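Folding Sports Jerseys on a Padded Table

Team shirts are slippery, and the printing on them does not like hard creases. A padded, fabric-covered surface makes the job easier, and so does leaving the middle of it clear. Set the clothes to the sides and bring them in one at a time.
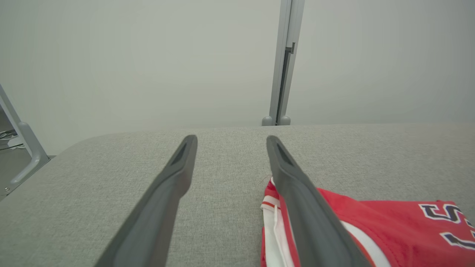
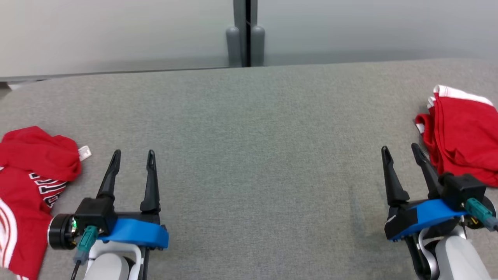

Why a fabric top works

Polyester slides on a bare tabletop. On a woven cover it grips a little, so a sleeve stays where you lay it while you deal with the other one. If you don't have a padded table, stretch an old flat sheet over a folded blanket and clip it underneath at the corners. Pull it tight. A loose cover bunches up along with the shirt and you end up smoothing two things.

Gray or another plain color is best for the cover. Lint and loose threads show up on it, and you can see the edge of a red or white shirt without hunting for it. Run a lint roller over it before you start.

Before you fold

Check the care tag. Most printed jerseys are washed cold and inside out, and many should not be ironed at all. If the tag has faded, treat the shirt as no-iron.

Make sure the shirt is fully dry, including the collar and the seams under the arms. A shirt put away damp will smell by the next game, and the backs of large numbers can stick to each other.

Turn it right side out and shake it twice by the shoulders. Most of the wrinkles in a knit jersey come out this way.

The fold

1. Lay the shirt face down with the collar away from you. Smooth it from the center out with the flat of your hand.

2. Fold one side in toward the middle, then lay the sleeve back on itself so it runs down the shirt. Do the same on the other side. The long edges should be straight and the two sides should meet or nearly meet.

3. Bring the hem up about a third of the way. Look at where the number falls on the other side and move the fold an inch or two if it would run through the thickest part of the print.

4. Fold once more to the collar and turn the whole thing over.

For shorts, put one leg on top of the other, tuck in the point at the seat, and fold up from the hem twice. Tuck drawstrings inside the waistband first.

If the print is old or cracking

Don't fold across it. Lay a sheet of plain tissue over the lettering and roll the shirt loosely from the hem. Rocío Puma washed uniforms for a youth league for years and used baking parchment for this. It works just as well and does not tear. Wax paper is not a good substitute in a hot closet.

Doing a whole team's worth

Sort by size before you fold anything. Keep unfolded shirts on one side and shorts on the other, and move finished ones to a shelf or box off the table. A stack on the work surface leans and gets knocked.

For more than 30 shirts, cut a piece of stiff cardboard to the finished width and fold around it. Slide it out before the last fold. All the stacks will come out the same size and fit the same bins.

Caring for the cover

Vacuum it with the brush attachment once a month if you use it often. For marks, dab with a damp cloth and a drop of dish soap, then dab again with clean water. Test new red shirts on a hidden corner with a damp white cloth before laying them down. If color comes off on the cloth, wash the shirt again by itself and put a towel over the table until it stops.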